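**Motville repair library opens sorting bench for small parts**

The repair library in Motville has opened a sorting bench for the screws, clips, knobs and other odds and ends that people hand in with broken household goods. It is in the back room, past the tool shelves, and can be used whenever the library is open.

Parts have been arriving by the bagful since the library asked for them in May. Most came from homes in Motville itself, with a large share brought over from Folholm, where a hardware shop closed and gave away the contents of its drawers. The library had 48 bags and tins waiting at the last check, and few of them were labelled.

Until now the parts were tipped out on the counter and picked through when someone needed a particular piece. Members said this took too long, and small pieces were often lost on the floor. The new bench has a plain white top with white panels on three sides, and a divided plastic tray stands near the middle of it. Parts are sorted there first and then moved to the drawers along the corridor.

The drawers were supplied by Qin, a storage firm in Ferport, at a cost of £400. There are 16 of them, each with a card on the front giving the type of part and the size range. Electrical parts are kept apart and go to a locked cupboard — members should ask at the desk for these. 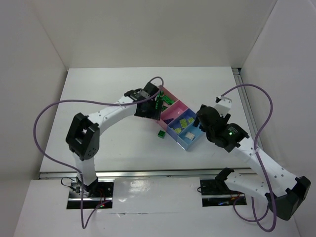
Members may take up to two handfuls of common parts per visit free of charge. Rarer items, such as hinges for older cupboards and feet for kitchen appliances, are noted in the book by the door so that the library knows what is running low. Anything too rusty or bent to use goes into the scrap bin, which is emptied at the end of each month.

The library is still taking donations, but asks that bags be kept small enough to lift with one hand. Batteries, broken glass and anything sticky will be turned away. Mixed bags are fine, and there is no need to sort them at home.

A second tray has been ordered for beads, buttons and sewing machine parts, which have so far been kept in jam jars on the windowsill. Folholm residents can leave bags at the village hall between 2 and 4 in the afternoon, and they will be brought across to Motville with the returned tools.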